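Opened bottle of vermouth, does it really have to live in the fridge?

Posted in Spirits, Liqueurs & Fortified

bitterendofthebar
I was given a bottle of Pindero (the sweet red one) for my birthday and have been working through it at the pace of a person who owns one cocktail glass. It's been on the sideboard since January with the cap on. A bloke at the bottle shop told me I should have had it in the fridge from day one, and he looked at me the way my dentist does. My fridge is small and mostly condiments. Is he right, and is what's left worth keeping? It smells a bit like raisins and a bit like a cupboard.

3 answers

Drokham_Dan_ish
He's right. Vermouth is wine with some herbs and a bit of spirit in it, and once it's open it goes the way of all wine, only slower. In the fridge you'll get a month of it tasting properly good and another month or two of it being fine in a Negroni, where the Campari will shout over it anyway. On a sideboard in summer you can halve that and then be pessimistic.

It won't make you ill. It will just taste flat and a little like sherry that's given up. Pour a small glass over ice next to a fresh one at a bar and you'll know straight away. If yours smells of cupboard, I'd cook with it – a good slosh in onion gravy is a respectable end.

For next time, look for the half bottles. Polat does one in both the dry and the red, and it costs a bit more per mouthful, but you'll finish it. If you're stuck with a full bottle, decant half into a clean small bottle on the day you open it, fill it right to the neck and leave that one shut at the back of the fridge behind the condiments.

maltandmortgage
Mine's been in the cabinet for years and I've had no complaints. Then again I only serve it to my brother-in-law.

secondshelfdown
Agree with the first answer, with one correction for the condiment problem: you can lay the bottle down if there's no height, but check the cap first. I learned this with a bottle of Vudora bianco and a drawer full of lettuce. Upright in the door is better, even if the door is the warmest part.

Your spirits and the stronger liqueurs can stay on the sideboard, so evict nothing else. Cream liqueurs are a separate argument, and I'd go by what's on the label. I wrote up my own fridge tests on my page, which has had 1335 visits, 200 of them probably me fixing typos.

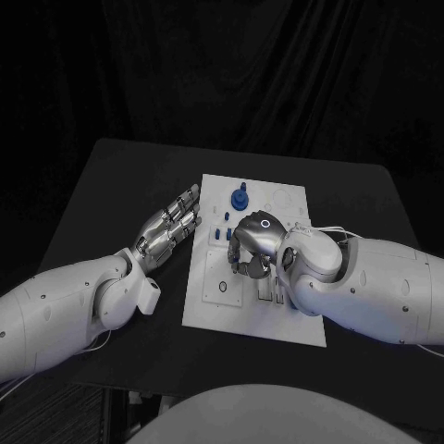 Two robot arms over a white task board on a black tabletop.

Port, if you're wondering, follows much the same rules. Ruby goes off sooner than tawny, and neither enjoys sitting over the oven, where my parents have kept theirs since 2000.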